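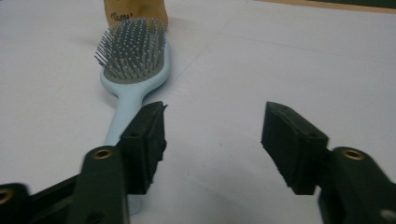

A reader of last term's notes, signing only as Kostiuk, objects that two fingers are too few for a hairbrush and that the whole handout should have started with three. Noted. Three fingers means another arm to print and another evening of sanding, and the workshop at Braswood closes at 6.

Search notes Search

Unit 2: Hand-held grippers, first trials

By now you should have a pair of Pello grippers that open, close and don't shed screws. If yours sheds screws, go back to Unit 1 and be honest about the inserts.

Handles first. A hairbrush handle is smooth and tapers, so a grip that is fine at one spot may slide at the next. Close slowly and stop when the fingers touch. Squeezing harder is the usual student remedy and accounts for most of the bin of broken finger pads at the back.

Rough print on the inner face is allowed. Some 30 minutes with a file will make it prettier and, in my experience, no better at holding anything. 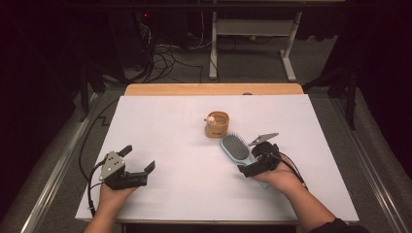

Fig. 2. Right gripper closed on the brush, left gripper open.

For next time: 12 pickups per hand, written down, drops included. The Lavell sheet has a column for drops. Last year it came back suspiciously clean. Cables stay clear of your wrists, and bring your own tape.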